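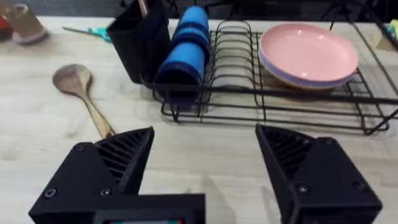

Does stating the monthly levy in a rental or sale listing change how long the apartment stays on the market?

In our data, apartments whose listings gave the monthly levy found a buyer or tenant sooner than those that left it out, and the difference was larger for sales than for rentals. The size of the gap depended on the suburb and on how old the complex was.

4.2 Listing content and time on market

We collected 3,240 apartment listings from two property portals covering the suburbs of Itham and Clunia. After duplicates were removed, 3,111 remained. A listing was treated as a duplicate when the same unit was posted by two agencies, or when an agency took a listing down and put it back within 48 hours with no change other than the date. In the second case we kept the earlier posting, so that the count of days on the market was not reset.

Each listing was coded for the items a buyer would need to work out a monthly cost: asking price or rent, levy, rates, parking fee and prepaid or billed electricity. Coding was done by Hiu-tung Kan and Upendo Okoth, working separately. Where they disagreed, the listing went to Balakrishnan Subramaniam, whose reading was final. Most disagreements were over levies given as a range, or levies said to include water without an amount. We coded both as stated.

Agents in Clunia gave the levy far more often than agents in Itham. Part of this is habit. The largest agency in Clunia, Koditz, uses a listing form that cannot be submitted with the levy field blank, and smaller offices nearby have copied the layout. In Itham the form is free text, and the levy tends to appear only when it is low. This matters for reading the result, as a low levy may shorten the time on the market by itself. We return to the point in Section 4.4.

Figure 2. Tabletop with an orange zippered pouch. 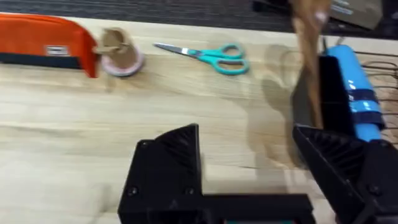 A further 118 units in the final set were withdrawn before a sale or lease was signed. We did not drop them. They were treated as still on the market up to the day of withdrawal, following the approach Chu used for single-family houses. Dropping them would have made the Itham apartments look quicker to sell than they were, as most of the withdrawals were there.

Older complexes behaved differently from new ones. In buildings finished in the last ten years, stating the levy made little difference in either suburb. In older buildings it mattered more - agents told us that buyers expect a high levy in an old complex and assume the worst when none is given. We did not test this view directly, but it fits the pattern for sales.

Rental listings need a separate note. The levy is normally paid by the owner, so a tenant has less use for it. The small difference we found for rentals may come from the kind of agent who fills in every field, and should not be taken as an effect of the levy itself. Listings posted in June were checked apart from the rest and showed the same direction in both suburbs.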